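The Long Life of the Kitchen Apron

Why a plain piece of cotton still earns its hook

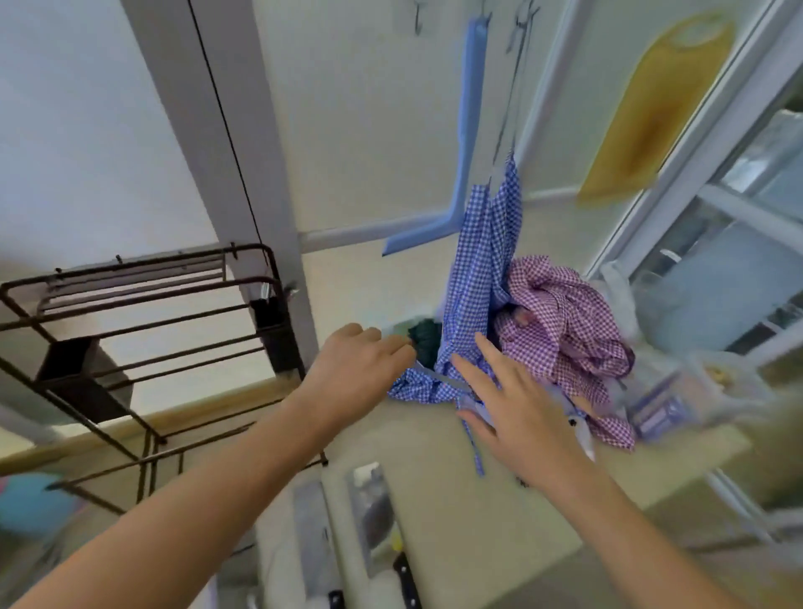

A blue-and-white gingham apron on its hook in the kitchen.

The sewing room at Lumbantobing is on the second floor, above a shop that sells lamp parts. There are 6 machines, a cutting table and a steam iron that hisses all day. In September, when the holiday orders start, the lights go on before seven in the morning and stay on until supper.

The company makes aprons and little else. It has done so since 1991, when the town of Edmont still had a shirt factory and anyone who wanted work at a sewing machine could find it. The shirt factory closed. The apron shop kept going, partly by staying small and partly by selling to restaurants, which wear aprons out.

Toshio Higuchi runs the cutting table. He started as a presser and learned to cut from the woman who had the job before him. He lays the cloth in a stack, chalks the pattern on the top layer and cuts the lot with an electric knife. A good stack gives him 29 aprons. He could go higher, but the bottom layers start to creep and the pockets come out crooked.

"People think an apron is a rectangle with strings," he says. "The bib is where it goes wrong. Too wide and it folds under your arm. Too narrow and you get tomato on your shirt."

Home cooks and restaurant cooks want different things. A restaurant apron has to survive hot water and bleach several times a week, so it is usually a heavy twill in a dark color. It is stiff for the first month. A home apron can be lighter, and most buyers pick it by the look of the cloth. Stripes sell in summer. Checks sell all year.

Gingham has been an apron cloth for a very long time, for practical reasons as much as pretty ones. The color is in the yarn before the cloth is woven, so both sides look the same and there is no wrong side to hide. The small squares also help the sewer, who can follow a row of them instead of a chalk line. Many people who learned to sew in school made a gingham apron first, and plenty of those aprons are still in drawers.

Grímur Steinarsdóttir has a good number of them. She collects household textiles from estate sales in the Mukdale valley and keeps them in flat boxes in what used to be a dining room. Her interest is in the repairs. One apron in her collection has been patched so often at the waist that little of the first cloth is left there. Another has one string cut from a pillowcase.

"The strings go first," she says. "Then the place where you wipe your hands. You can tell if a person was right-handed."

She does not think old aprons should all be saved. Most were made to be used up, and she uses several of hers. The ones she keeps in boxes are those with something written on them: initials in thread, a laundry mark, a name inked on the neck band for a church supper.

Neck bands are the most common complaint at the Lumbantobing shop. A fixed loop fits one height of cook and annoys all the others. Over a long evening, the weight of a full-length apron hangs on the back of the neck. The shop tried buckles, which rusted, and then plastic slides, which cracked in the dryer. It now sells a model called the Sinon, with one long tie that runs through both sides and over the neck. Pull the ends down and the bib comes up. Higuchi says it took a year to get right, mostly a matter of finding tape that would slide without slipping.

The first order of the Sinon was for 1000 pieces, the largest single run the room had ever done. Two people were hired for it and both stayed.

Care is simple. Wash cotton aprons in warm water with the strings tied together, or they will knot around everything else in the load. Treat grease with dish soap before washing. Skip fabric softener, which leaves a coating and makes cotton worse at soaking up spills. Hang the apron while it is still a little damp and most of the creases will drop out.

Where to hang it matters more than people expect. An apron in a drawer tends to stay in the drawer. Steinarsdóttir keeps hers by the back door, at shoulder height. Higuchi keeps his on the oven handle at home, and his wife moves it every time she bakes.

The shop sells seconds from a bin at the foot of the stairs. The flaws are small, a pocket slightly off or a seam sewn twice. On the morning we visited, the bin was nearly empty by ten.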